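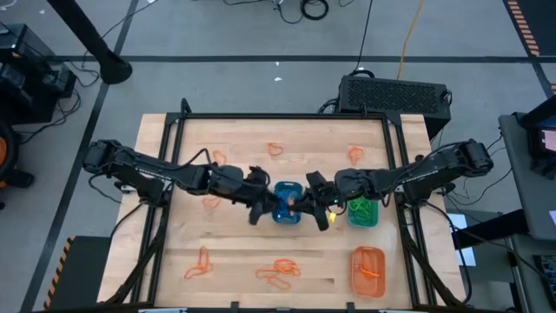
Slide 1. Good evening. Thanks to Iwona Czarnecka for asking me, and for not minding when I said I'd be rude about decluttering.

Ask who has bought storage boxes in order to own fewer things. Wait for hands. Mine goes up too.

Slide 2. The claim. The Niden method says a tidy house saves you time, money and worry. I've read the book twice and taken the course in Garport. It has 4 stages and 5 "house rules", and by my reading two of the rules contradict each other. Keep only what you use. Also keep what makes you happy. My fondue set would like a word.

Slide 3. Where's the evidence? The course leaflet quotes a survey of 3,100 households. Sounds grand. The people asked had already paid for the course. Would you admit to a stranger that you'd spent a weekend folding tea towels for nothing? Pause here, drink water.

Also: no follow-up. I'd like to know what those cupboards looked like the next October. 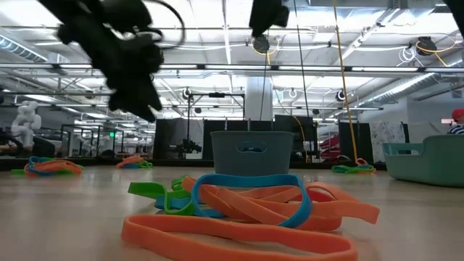

Slide 4. The cost side. Throwing out is free only if you never need the thing again. I got rid of a good roasting tin and bought a worse one before Christmas. Read out the Suvside letters if there's time — the one about the tent pegs goes down best. Skip the long one about the piano stool.

Slide 5. Be fair. Some of it works. A hook by the door for keys, yes. Clearing out old medicines, yes, take them to the chemist. My sister did her hall cupboard and can now shut it. But she'd have managed that with a free afternoon and a bin bag, and she says so herself.

Slide 6. What I'd ask before paying anybody. Who did they survey? When? What are they selling afterwards? The Niden people sell boxes — 4 sizes, and the lids don't swap between them.

Don't get drawn on the Mfinanga book, I've only read the first half.

Questions till 8.30, then the hall needs the chairs stacked.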